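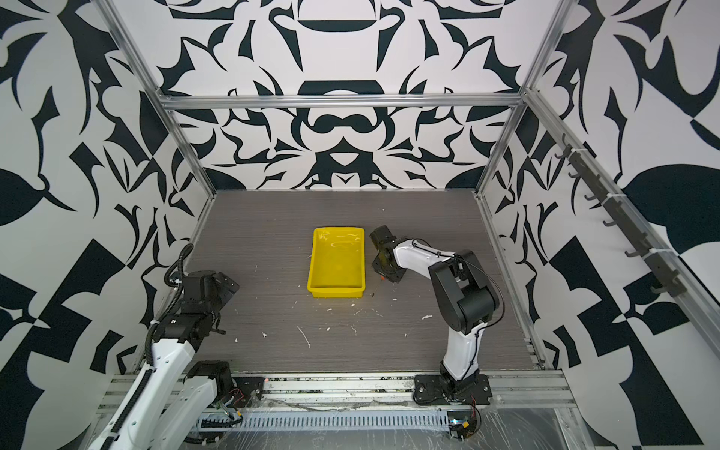 The door to the Onu workshop sticks in damp weather, and Cornel Radu opens it with his shoulder, a coffee in each hand, talking before he is all the way through. He wants to show me the thing he has been building since last fall. It has a name, Ollano, and it has two arms, and within a minute I have put my coffee down on somebody's table saw and forgotten about it.

I've seen plenty of industrial robots, mostly through safety glass. Standing over a pair of small ones bolted to an aluminum rail, close enough to read the scuffs on the metal, is a different kind of fun. You can follow every cable with your eyes. You can see where a zip tie did the job and where Cornel finally gave in and drilled a proper hole.

He is a heating engineer by day. The arms came first, bought secondhand from a firm called Trukex that was clearing out its lab, and the rest grew up around them in the evenings. The frame is all slotted extrusion, so anything that turned out to be in the wrong place could be loosened and slid along. Plenty was. The first version had both bases so near each other that the elbows met in the middle, "like two people reaching for the last dumpling," he says.

His spending limit for everything except the arms was $1,000. The extrusion took $149 of that, and he is still pleased about it.

## What a gripper sees

The job Cornel picked sounds like nothing at all: put a screwdriver in a tray, take it out again. Try explaining it to a machine! A screwdriver is fat at one end and thin at the other, it rolls, and it never lies the same way twice. The tray he uses is bright yellow plastic, and it's shiny, so under the workshop lights the floor of it fills with streaks and glints that shift whenever the arm does.

He pulls up the wrist camera's view on an old laptop and we both lean in. From down there everything is enormous. The two black fingers come up from the bottom of the picture like a pair of doorposts, and when they close on the handle, orange and charcoal against all that yellow, I make a noise I would rather not have made in front of a stranger.

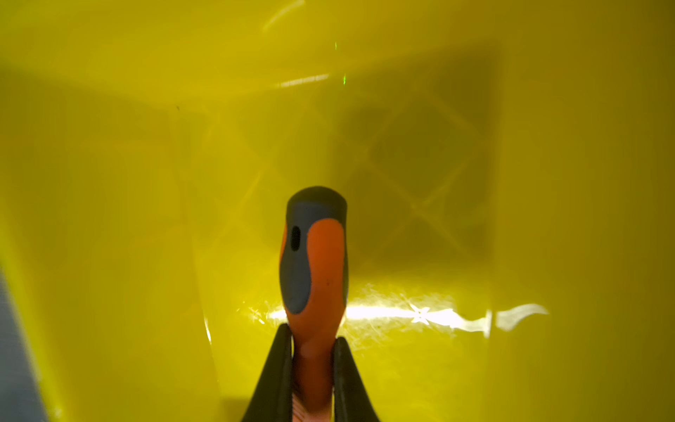
## Learning by hand

Cornel doesn't write out the motions one by one. He steers the arms himself, the software records what he does, and a small model is trained on the recordings. So far he has kept 643 of them. Each has a note beside it in a spreadsheet, and the notes are a pleasure to read: "good," "good but slow," "sneezed."

The software is the part he expected to hate. He hadn't written a line of code since school, and he spent most of April stuck on a fault that made one arm twitch whenever the other one moved. Another Onu member, a quiet upholsterer, suggested swapping the two power leads. That cured it – and Cornel has owed her a cake ever since.

What he enjoys most now is the approach, the stretch of a second or two before contact when the fingers are open and nothing has been decided. A person's hand starts shaping itself to a tool well before touching it. Cornel's recordings have that in them, because his own hands do it, and he swears that the trained arm has picked up his habit of drifting a little to the right before coming in.

I ask whether that's a flaw. He thinks about it for quite a while.

"It's how I pick up a screwdriver," he says.
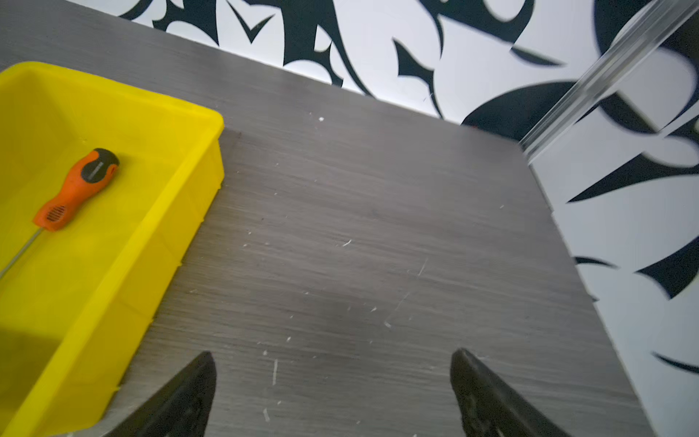 ## Your turn

Then he hands me the controls, and I'm terrible at it. The arm follows my hand faithfully, wobble and all. My first go comes down too early and my second closes on air. Depth is the hard part: the laptop says I'm over the handle, and my own eyes, from the side, say I'm not even close. Cornel's advice is to pick one view and trust it until the fingers are nearly down.

It takes me eight tries. The tool comes up crooked, held by the wrong bit of the handle, and I could not be prouder. I lay it on the gray tabletop, next to the tray, and immediately want to do it again.
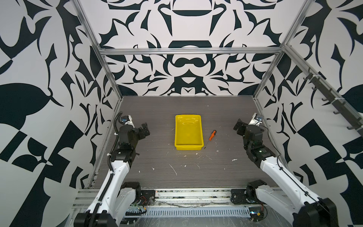

**Brigitta Gasser**

We keep at it until the light goes outside. Other members wander over with sandwiches, and one of them, who makes guitars, gets the hang of it so fast that Cornel asks her to come back and record a whole session. She says she'll trade him for an hour on the lathe.

There is a list of things still to do, written on the back of a Sidivine paint chart and taped to the shelf. The surface needs a wipe. The wiring at the front wants tidying. After that he'd like both arms to work on one object together, passing the screwdriver from the left gripper to the right in midair. He has tried it twice, and both times he caught the tool himself.

Cornel has promised to publish the cutting list and the wiring plan once he has redrawn them, as the present versions are in pencil and one has soup on it. Onu opens its doors to visitors on Thursday evenings. Bring something small and awkward to pick up, and give the door a good push.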